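Reading Corners and Seat Choice in the Clallton Public Library
Student project report, Social Studies Methods course

1. Introduction

In our project we studied how visitors of the Clallton library choose a place to sit. The library moved to the former Strobel building and got a new reading hall with 77 seats. The staff told us that some seats are always taken and others stay empty for the whole day. We wanted to know if light, noise or distance to the door can explain this.

2. Method

We worked in the reading hall for 8 days in February, always in the afternoon. Before the first day we drew the floor plan on paper and divided it into squares, so that every seat had a letter and a number. This way of recording places is old and simple, and it is used in archaeology, in garden planning and in many school maps.
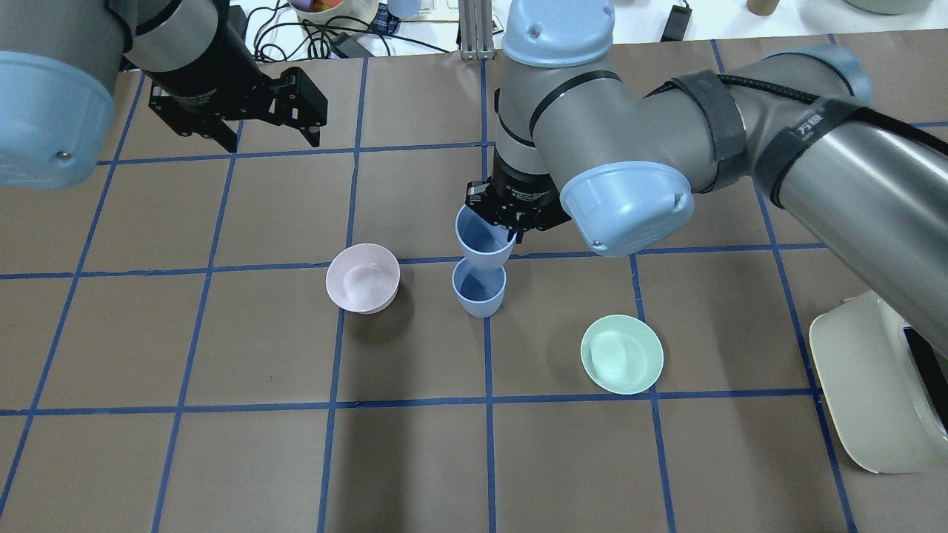

Figure 1. A surface divided into squares with dark blue tape.

Every thirty minutes one of us walked through the hall and marked the taken seats on a copy of the plan. We did not write down names or ages. On the last Saturday we also gave out a short questionnaire with four questions. In total we received 292 answers on paper, and we typed them into a spreadsheet at home.

We had one difficulty with the size of the squares. In our first plan they were too small, and a person with a bag and a coat could belong to two squares at the same time. For the second plan we made larger squares and agreed that the position of the chair decides. 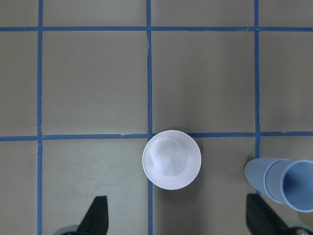
Figure 2. Square cells between strips of blue tape, seen from above.

3. Results

The seats along the Skatine Street windows were filled first on every day of the study. The seats next to the printer were filled last, even when the printer was switched off. Distance to the door had a smaller effect than we expected. In the questionnaire, most visitors wrote that daylight is important for them, and many added that they want a wall behind their back. The two tables beside the Brevo coffee machine were popular only after four o'clock, when school groups arrived.

4. Discussion

Our study was short and it was made in winter, when daylight ends early. In summer the window seats can be too warm, and the result may be different. We also did not measure the noise with an instrument, we only noted our own impression. We recommend that the library tries to move the printer to the corridor for one month and repeats the marking with the same plan.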